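工单:形状积木套装,底板放不稳,部分积木表面有纹理
提交人:Yee-man Siu
产品:Padenness 木质形状积木
状态:处理中

你好呀,又是我。上次问的是收纳袋拉链,袋子已经换好了,谢谢!这回是积木本身的问题,我尽量写清楚一点,省得你们来回问。

套装是6月收到的,放在我们Trendau亲子活动室里用,小朋友拿来认形状、认颜色,也玩“把好朋友放一起”的配对游戏。用了一阵子,发现两件事:

一、底板放在我们那张老木桌上会晃,一按左前角,右后角就翘起来。翘得不高,塞2张名片刚好垫平。可是孩子一拍桌子,圆柱就滚了,满地找(沙发底下真的很难掏)。

二、有家长问积木顶面那种细细的纹路是不是磨花了。我自己摸着觉得是本来就有的,但不敢乱答。

已经试过的:
换桌子。搬到蓝色带孔的台面上,晃得没那么厉害,但我按下去还是有一点点感觉。
底板翻面。翻过来反而更晃,又翻回去了。
用重书压了一晚。早上看好像平了,到下午又翘回来,白高兴一场。
湿布擦积木。纹路还在,颜色没掉,布也是干净的。

回复(Nam-gil Lim,客服)
Siu小姐您好,收到。底板轻微翘曲多半和湿度有关,请问活动室平时湿度多少?另外请告诉我是哪几块积木有纹路。

回复(Yee-man Siu)
湿度计显示40,不过它挂在窗边,准不准我不敢打包票哈。空调出风口就对着那张老木桌,会不会跟这个也有关系?
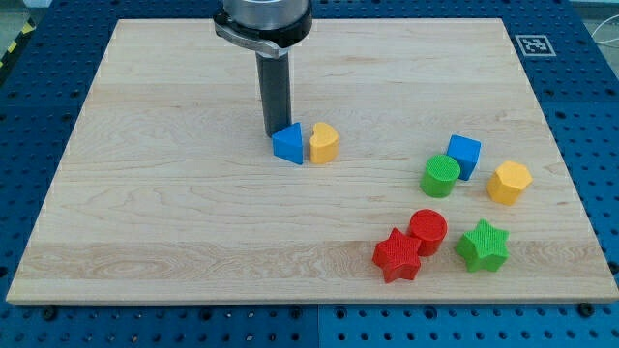
关于纹路,我又拿着积木一块一块摸了一遍,不是每块都明显,所以家长才会以为是磨的。绿色圆柱顶上是很细的交叉格子,红色圆柱和红色五角星的顶面也有,黄色月牙那块同样摸得到。蓝色三角那块正面就是平平的哑光,两块挨着放,一对比就显得月牙“花”了。如果出厂就是这样,麻烦给我一句准话,我好贴在家长群里。

回复(Nam-gil Lim,客服)
顶面纹路是出厂时就做好的防滑处理,不是磨损,您可以放心转告家长。底板请先移开出风口,平放5天再按一次四个角。如果还翘,我们给您换一块,积木不用寄回。

回复(Yee-man Siu)
太好了,那我今晚就把它挪到书柜那边去!防滑那句我已经转到群里了。5天后再来这张单子底下汇报,先别关单哦。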